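Library > Working papers > Shared kitchens > Section 3

Search this site Go

3.2 Mugs left out

Drinks set down on the table and left. We logged 207 over August, in the Garkdale kitchen only. Most were coffee, or looked it – dark, no milk.
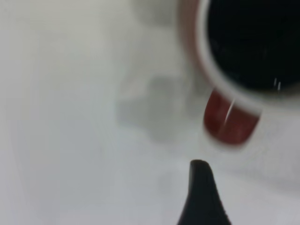
Figure 4. Mug with dark drink on a pale tabletop.

Full mugs stayed out longer then half-full ones (Willems, notes). People dont like tipping away a whole drink. Limit set at 36 minutes, after wich it counted as abandoned.

Related items
3.3 Spoons and sinks
Kocsis: Tea rounds at Drerno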